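Washing less, washing better: notes from our August evening in Olomside

The Zolstead household circle met in August in the reading room in Olomside, and the subject was the cleaning cloth. I was afraid that few people would come for such a small topic, but 47 members signed the sheet, and we had to bring chairs from the corridor.

Edit Kiss opened the evening. She worked for many years in the laundry of the Bognár guesthouse, and she has a strong opinion on fabric softener: never with microfiber. The softener stays on the fibers, and after this the cloth only pushes the water from one side to the other. She washes her cloths at a low temperature, separate from cotton towels, and dries them on a line.

We spoke also about how many cloths a kitchen needs. Edit keeps three, one for the counter, one for the dishes and one for the floor, each in its own color. Some members found this too strict. My own mother had one cloth for everything and we all grew up healthy, but I did not say it loudly.

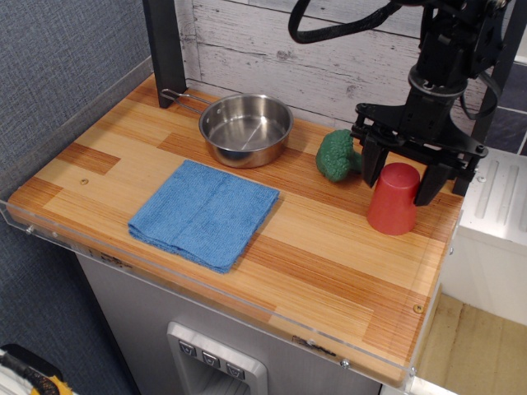
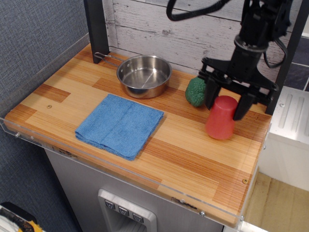 Blue microfiber cloth, folded, with a steel pot on the counter.

After the break we compared ways to remove grease from an old cloth. Soaking it for two hours in warm water with a spoon of washing soda had the most supporters. The Herix shop on the main street sells the soda in paper bags, and members of the circle get a small discount if they show the card.

The next meeting is in October 2022, and the topic will be wool blankets. Please bring one which you have washed wrongly.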